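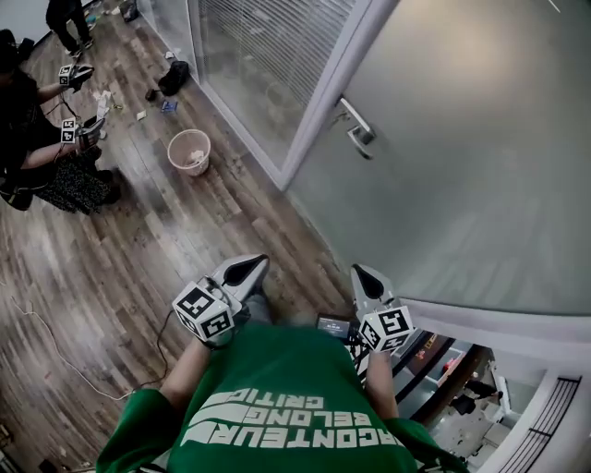

Pouran Ebrahimi

About Nellima

Most language schools promise you'll be fluent by September. I taught at two of them, and I never met the student it worked for. Nellima teaches Persian and Norwegian to adults in the evening, in small groups, and we make no promise about fluent.

We don't use an app. We tried one called Ziltar for a term and people got very good at Ziltar. 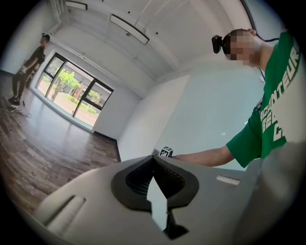

What we do instead is slow. You read aloud, you get corrected, you read it again. Njål Engebretsen runs the Norwegian side and is suspicious of any textbook with a cartoon on the cover. Our own reader, Briltska, has 302 pages and almost 200 short texts – a few of them dull, and we're working on those.

Classes are capped at 9. There is no certificate at the end, as I have yet to see an employer ask for one. Come and sit in on an evening before you pay us anything.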